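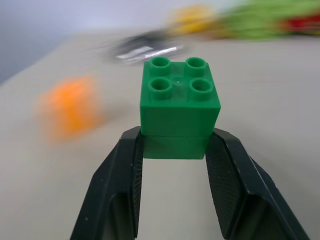
Toy library meeting, Rorkville hall, small room, started 7.10pm as the kettle was slow. Apologies taken, list is in the folder. Minutes of the January meeting agreed, one correction (it was the wooden train track that went to Monar playgroup, not the garage). Main item tonight was the big bricks, the toddler size ones, and what to do with the lot that came from Sutcliffe nursery when it shut. General feeling is they're worth keeping. Green square ones like this, four studs on top, hollow ones with the open ends, are what people ask for most as the little ones can get hold of them. Question was raised about the open studs and cleaning, see item 2.

**1. Sutcliffe bricks**

- 26 bags in the store cupboard, all sizes mixed, some with bits of other sets in. Can't shut the door properly.
- Agreed to sort by size first and colour second. Long argument about this. Colour looks nicer on the shelf but parents borrow by size.
- Square ones with four studs to be kept together, long ones seperate.
- Anything cracked or chewed goes. No "might come in handy" box this time please.
- Baseboards: only 2 and one is bowed. Ask Monar if they have spares, they owe us for the track.

**2. Cleaning**

- Studs being open at the top, fluff and playdough gets down inside. Wiping does nothing. Small bottle brush suggested, one to be bought out of petty cash.
- Warm water and washing up liquid, rinse, upside down on towels overnight. NOT the hall dishwasher, we were told last year.
- Discussion of pillowcase in the washing machine method. Two in favour, one had it come out with a scratched drum. Left open.
- Drying racks, can we use the ones from the jumble sale? Yes if they're found.

**3. Bags and labels**

- Net bags are going at the drawstring. Flisenberg do a heavier one but minimum order is 500. Far too many. Could go in with Monar and the Sutcliffe church group, ACTION: write to both before ordering anything.
- Labels to say what's in the bag and how many, plus the loan number. Biro rubs off. Laundry pen.
- Suggestion of a picture on each label for parents who don't read English. Everybody liked this. Who draws them, not settled.

**4. Loans**

- Bricks out for three weeks same as everything else. Request for six weeks over summer turned down for now, look at it again after the holidays.
- Short bags coming back. If it's one or two bricks, let it go. If half the bag's missing, ring them.
- The green ones do seem to go missing more than the others, or it may just be that we had fewer to start with. No records so can't say.

**5. Shelving**

- Bottom shelf to be cleared for bricks so childen can see them. Jigsaws up one.
- Bracket on the left is loose. Hall say it's ours to fix. It isn't, but easier to fix it.

**6. Grant**

- Form for the 3000 still not gone in. Needs a quote for shelving and last years accounts. Accounts are done, quote isn't. ACTION: quote before next meeting or we miss it.

**7. AOB**

- Sorting session before next meeting, from 10am, bring washing up bowls and old towels.
- Milk money tin is empty.
- Key to the side door has turned up in the dressing up box.

Closed 8.40pm. Next meeting same room, back in the main hall if the choir have finished.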